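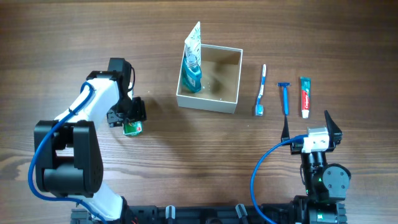 Caixa organizadora quadrada Istik: avaliação

A Istik vende esta caixa aberta em duas medidas. A avaliada aqui é a menor, comprada na loja Zollard de Nurnedport para guardar artigos de higiene em cima de uma mesa de madeira. Não traz tampa nem divisórias. As paredes são finas, de cor creme, e o fundo é de cartão castanho-claro.

Montagem

Não há montagem propriamente dita. A caixa chega dobrada, abre-se à mão e o fundo assenta por pressão. Convém empurrar os quatro cantos até ao limite, caso contrário a base fica ligeiramente abaulada e os frascos estreitos inclinam-se.

Utilização

O conjunto de ensaio foi o habitual de uma casa de banho: um frasco de elixir bucal, um tubo de creme, uma escova de dentes e embalagens pequenas de cartão. Os artigos altos devem ir para um canto. O tubo mantém-se de pé com a extremidade achatada para cima e ultrapassa o rebordo, o que facilita pegar nele. O frasco de elixir encosta à parede e não a deforma de modo perceptível. Com 5 artigos a caixa está bem aproveitada; com 10 é preciso empilhar e perde-se o acesso aos do fundo.

A escova de dentes é o ponto fraco. Sem divisória, tomba para o lado e a cabeça fica em contacto com o que estiver na base. Quem guardar escovas deve usar um estojo ou um copo à parte.

O fundo de cartão retém partículas claras, visíveis sobre o castanho. Um pincel seco resolve. Pano húmido não é aconselhável, dado que o cartão absorve água e empola junto às arestas.

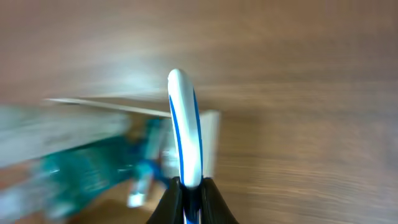 Página alterada pela última vez em: outubro de 2023

Estabilidade

Vazia, a caixa desliza com facilidade sobre madeira lisa. Carregada com o frasco, deixa de o fazer em uso normal. A base não tem pés nem revestimento antiderrapante. Um quadrado de feltro colado por baixo corrige o problema, embora não venha incluído.

Comparação

O modelo equivalente da Pongsiri tem fundo em plástico e lava-se debaixo da torneira. É mais rígido, mais pesado e não dobra. Para uma prateleira de duche é a escolha evidente. Para uma mesa ou uma gaveta seca, a Istik cumpre e ocupa menos espaço quando não está a uso.

Classificação: 85 em 100. Desconto pelo fundo sem protecção e pela falta de divisória.

Comentários (3)

tampa_azul
Comprei duas em abril. Uma continua impecável, a outra apanhou com elixir entornado e o fundo ficou ondulado. Vendem o fundo em separado?

mrs_lisboa
Na Zollard disseram-me que não. Cortei um à medida em plástico fino e serviu perfeitamente.

gavetas&companhia
Faltam as medidas interiores na avaliação. O tubo cabe deitado?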